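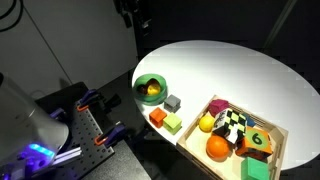 Grivilby quiere cobrar por enseñar a recoger juguetes

La firma Grivilby presentó en marzo de 2022 Desedora, un método para ordenar juguetes que se resume en una bandeja de madera, un cuenco y bastante fe. El cuaderno de instrucciones cuesta 619 coronas; con los cubos y las frutas de juego, 881.
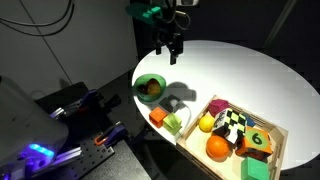 El cuenco verde y la bandeja de madera de Desedora.

Según Selina Nägeli, portavoz de la empresa, el niño aprende en seis sesiones a separar lo redondo de lo cuadrado. La bandeja, sin embargo, mezcla cubos y bolas sin criterio aparente, y en la mesa quedan bloques que no están ni en un sitio ni en otro. Nägeli habla de «fases». 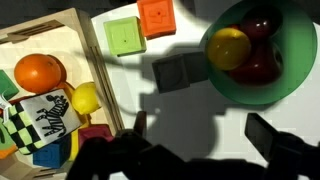 Tampoco hay datos que respalden la promesa. Debashish Dissanayake, maestro de infantil en Galtlow, pidió los resultados de la prueba y recibió un folleto de ocho páginas. «Una caja de zapatos hace lo mismo», opina. La venta empieza en abril.

Contacto | © Suwannarat Noticias | Volver arriba
Usamos cookies propias y de terceros. Aceptar | Configurar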